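The Flower Table
A short story

My aunt left me the shop and a box of fake flowers, and I want to be clear that I only wanted one of those things.

The shop was in Arnby, on the corner across from the bus stop, and it sold real flowers. Buckets of them. I grew up with wet sleeves and pollen on my school shirts, and I could tell a good stem from a tired one before I could tie my shoes. So when I opened that box in August and found it packed to the flaps with artificial ones, I felt a little betrayed! My aunt, of all people. She used to cross the street in Amport to avoid walking past the craft store.

There was a receipt taped inside the lid, from a wholesaler called Lacson. She'd paid $40 for the lot and written "for the table" on it in pencil. What table? She had six tables, if you count the one holding up the radio.

I picked the white one and tipped everything out on it. (You should never do this. They roll, they tangle, the leaves hook onto each other like burrs on a sock.) Then I started with the rose, because it was the one I wanted to hate the most.
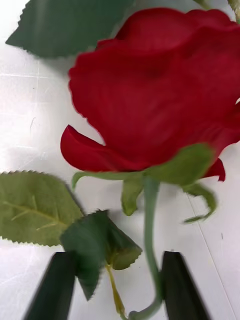 The rose, lying down. Even the leaves have little veins.

I couldn't hate it. It was such a deep red, and the outside petals curled back the way they do on day three, when a rose is at its best and you've got maybe one more evening before it starts dropping bits on the piano. Somebody somewhere had thought about day three. There was even a saw edge on the leaves. I sniffed it, I'm sorry to say. It smelled like a new raincoat.

I should explain about day three. My aunt had a whole theory. Day one is for the customer, she said, day two is for the guests, and day three is for whoever is left in the house. She used to bring home the flowers she couldn't sell, and we ate our soup behind them, and if you wanted the salt you had to ask a carnation.

Anyway, I kept sorting. I made a pile for leaves and a pile for stems and a pile for things I had no opinion about, and by 2 in the afternoon the piles had all crept into each other and I had to start over. I'd found the hydrangeas by then. Pale blue, that washed-out blue of a shirt that's been on the line all summer. Real ones wilt if you look at them wrong. I've driven hydrangeas to weddings with the air conditioning so high that I wore mittens.

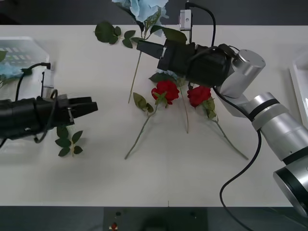 Hydrangea blue at the top, red roses and greenery below.

It was the blue that did it. I sat down on the step stool and remembered the hospital.

Not mine, hers. Stellivum, up the hill, the long ward on the top floor with the windows that didn't open. She was there for 32 days, and I came on the first of them with an armful of sweet peas and a nurse turned me around at the door. No fresh flowers on that floor. I left them on the hood of my car and drove home with them sliding around, crying like a kid. When I told my aunt, she just patted the blanket where a vase would have gone, on that rolling thing they swing over the bed for your meals.

The table. The bed table, for goodness' sake!

She must have ordered them from her phone, lying there, squinting. Then she came home sooner than the box did, and after that I guess neither of us wanted to talk about it, and in spring there wasn't time.

I didn't put a bunch together that day. I tried, but I kept reaching for the bucket to give the stems a drink. Around 50 times I must have done that. In the end I picked out the rose and one blue hydrangea and a bit of green, stood them in her soup pot with no water in it, and carried it across the road to wait for the bus up the hill.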